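Aridgate Furnished Rentals
Annual Safety Checklist with Comments
Property: Abdelaziz Building, Unit 2
Size: 615 square feet, one bedroom, furnished
Inspection date: May 24, 2019
Status at time of visit: between tenants, power and water on

How to read this sheet: each item is marked OK, FIX, WATCH or N/A. FIX items have to be closed before the keys go out. WATCH items stay open until the next visit. Comments are only written where the mark does not say enough.

SECTION A. ENTRY AND EXITS

A1. Front door opens fully and closes without force: OK
A2. Deadbolt turns from inside without a key: OK
A3. Door viewer clear: FIX
Comment: Painted over on the hallway side. Scrape and clean, or replace. The part is cheap and we have them in the supply closet.
A4. Unit number visible from the stairs: OK
A5. Hallway outside the door free of stored items: WATCH
Comment: A neighbor's stroller and a bag of potting soil were against the wall. There was enough room to get by. Office to send the standard notice to the whole floor so that it doesn't land on one household.
A6. Escape plan posted inside the door: FIX
Comment: The plan on the door still shows the rear stairs as they were before the remodel. Print the current version.
A7. Bedroom window opens wide enough to use as a second way out: OK
Comment: Stiff for the first few inches, then moves freely. A little dry lubricant in the track would help. Do not use cooking spray, which is what was in there when we took over the building.

SECTION B. SMOKE, CARBON MONOXIDE, FIRE

B1. Smoke alarm, bedroom: OK
B2. Smoke alarm, living area: FIX
Comment: Sounded when tested but the date on the back has passed. Replace the whole unit. A new battery does not reset the age.
B3. Carbon monoxide alarm within reach of the sleeping area: OK
B4. Fire extinguisher mounted, gauge in the green: OK
Comment: The Brimex service tag was punched in April. The bracket is behind the kitchen trash can, so move the can.
B5. No scorch marks on outlets, lampshades or curtains: OK
B6. Welcome folder tells tenants how to silence a nuisance alarm: FIX
Comment: The page is missing. Past tenants have taken the alarm down and left it in a drawer when toast set it off. The folder should say to open a window and press the button, and should say plainly that the alarm stays on the ceiling.
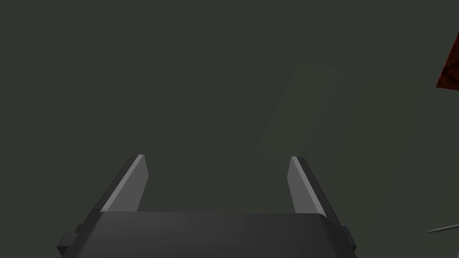 SECTION C. ELECTRICAL

C1. Breaker panel accessible and labeled: WATCH
Comment: Labels are legible but two of them say "lights." We traced both. One is the bathroom and hall, the other is the bedroom. Relabel at the next visit if the electrician has not done it by then.
C2. Kitchen and bathroom outlets trip and reset: OK
C3. Outlets hold a plug firmly: FIX
Comment: The one by the living room window is loose and the plug drops under its own weight. Outlet taped off. Electrician only, not the handyman.
C4. No extension cord used as permanent wiring: FIX
Comment: A brown household cord was run under the rug to the floor lamp. Removed. The lamp now stands by the sofa where it reaches the wall. If the next tenant wants it back in the corner, the office can supply a heavier cord that runs along the baseboard.
C5. Light switches work, plates not cracked: OK
C6. Bulbs within the fixture rating: OK
C7. Space heater, if supplied, shuts off when tipped: N/A
Comment: We stopped supplying them. One left behind by a tenant was taken to the office.

SECTION D. KITCHEN

D1. Burners light or heat evenly: OK
D2. Oven door seal intact: WATCH
Comment: Flattened along the bottom. Still closes tight.
D3. Range anchored to the wall: OK
Comment: Pulled forward gently at the top and it held. This was a FIX last year.
D4. Range hood filter clean: FIX
Comment: Heavy grease. The turnover cleaners wipe the outside and leave the filter alone. It needs to be on their sheet, and the building manager has been asked to add it. It goes through the dishwasher on the hot cycle.
D5. No leak under the sink: OK
D6. Hot water at the tap not hot enough to scald: OK
D7. Cleaning products stored up high or latched: FIX
Comment: The latch on the under-sink cabinet is broken. The drain cleaner found there was removed. We do not leave drain cleaner in any unit. Tenants should call.
D8. Knives in a block or a drawer tray: OK

SECTION E. BATHROOM

E1. Fan runs and pulls air: WATCH
Comment: Holds a sheet of tissue, but only just. Clean the grille first and test again before ordering a motor.
E2. Tub has a non-slip surface: OK
E3. Grab bar solid, if present: OK
E4. Caulk sound around tub and sink: FIX
Comment: Gap at the back corner of the tub. No soft floor beneath it yet. Cut out the old bead completely. The last repair was laid over the old one and came away in a strip.
E5. Toilet does not rock: OK
E6. Signs of mold: WATCH
Comment: Light spotting on the ceiling above the shower. Washed during the visit. Probably tied to E1.

SECTION F. BEDROOM

F1. Bed frame and headboard stable, all bolts tight: OK
Comment: Check by pushing at the corner of the headboard, then along the rails.
F2. Mattress and bedding checked for insects, including the seams: OK
F3. Dresser anchored: FIX
Comment: The strap is attached to the dresser and hanging loose behind it. The wall screw pulled out of the plaster. Move to a stud. This goes to the top of the work order, ahead of the smoke alarm, if there is any chance of a family with small children.
F4. Desk steady, edges free of splinters: OK
F5. Wall pictures on two hooks or a locking hanger: OK
Comment: Small frames may use a single hook anywhere except over a pillow.
F6. Rug lies flat or has a pad: OK
F7. Window blind cords tied up or cordless: OK
F8. Closet rod and shelf secure: WATCH
Comment: The shelf bows in the middle. It will carry blankets. It will not carry suitcases, and that is what people put there. Add a center bracket.

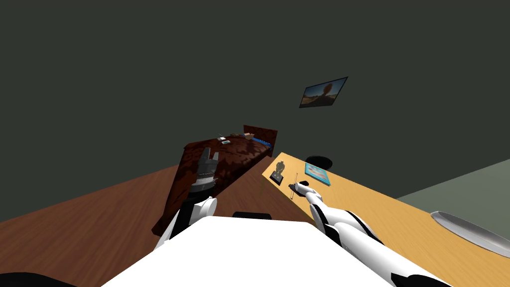 Section F: bedroom, with bed, desk and framed landscape.

SECTION G. HEATING AND WATER

G1. Thermostat responds: OK
G2. Furnace filter changed: FIX
Comment: Gray all the way through. Size is written on the closet door in marker.
G3. Water heater relief valve and drain pipe in place: OK
G4. Water heater strapped: OK
G5. Main water shutoff turns by hand: WATCH
Comment: Turns with effort. Exercise it each visit.
G6. Nothing stored against the furnace or water heater: FIX
Comment: Paint cans and a folded cardboard wardrobe box. Both removed. Put the "keep clear" sign back up at eye level, as it had fallen behind the tank.

COSTS AND APPROVALS

Single repairs under $200 may be done without asking. This covers the door viewer, the cabinet latch, the filters, the caulk and the dresser strap. The living area smoke alarm is also under the limit.

The outlet needs a licensed electrician and will be combined with the panel labels so that we pay for one trip. Get the price in writing first.

The owner's reserve for this unit is $2,000 for the year. Nothing found on this visit should come close to it unless the bathroom fan duct turns out to be blocked inside the wall. If it is, stop and call the office before opening the ceiling.

Jimis Hardware has the blind clips and window locks on account. Ask for the receipt to show the unit, since last year's came through with only the building name and had to be sorted out by hand.

BEFORE THE KEYS GO OUT

All FIX items closed and initialed on the office copy.
Alarms tested again after any dusty work.
New escape plan posted.
Alarm page put back in the welcome folder.
Tape removed from the living room outlet by the electrician, not before.
WATCH items copied to the front of next year's sheet.

Office copy stays in the unit binder. Owner's copy goes by mail with the monthly statement.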